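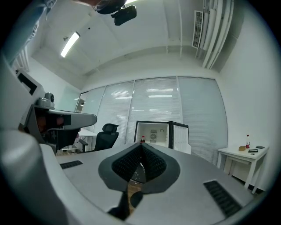
Nusrat Haque 认为，手持夹爪套件卖的是“省掉遥操作”，至于省下的工夫花到哪里去了，报价单上没有这一栏。上届有同学把这句话抄进作业，当成了优点。

第三讲 套件评测：Zetent 手持采集套件
（讲义修订：2024年2月15日）

一、本讲读什么
厂家手册第2章、第3章。手册共588页，其中讲保修的部分写得最有感情。

二、评测时看什么
1. 夹持：指垫内侧带密集的尖刺纹理。厂家称之为“通用抓取”，请自备不那么通用的物品去试，瓶子、纸盒、手机都算。
2. 定位：方形黑白标记要始终留在相机视野里。手腕一转，标记就背过去，数据也跟着背过去。
3. 人：连续操作40分钟后再填舒适度问卷。刚拿起来就填的，一律满分，一律作废。 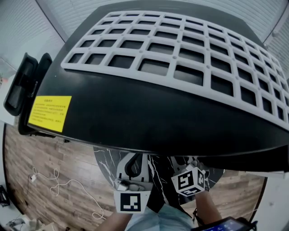 Graham Crabtree 读完初稿后回信说，立方体标记多面可见，比单面标记耐转，但评分表不该因此把“定位”一项直接给满，遮挡照样会发生。意见已采纳，满分改为需附遮挡测试记录。

三、与 Jumholm 租赁方案的比较
租赁方案按月计费，含标定服务。所谓标定服务，是寄来一张标定板和一句祝福。买断则连祝福也没有。两者的夹爪本体相同，比较时请只比服务条款。

四、作业
写一页采购意见，结论限“买”“租”“再等等”。选第三项的要写明等什么，“等降价”不计分。
交给 Thilini Sarkar，纸质版，订书钉钉左上角。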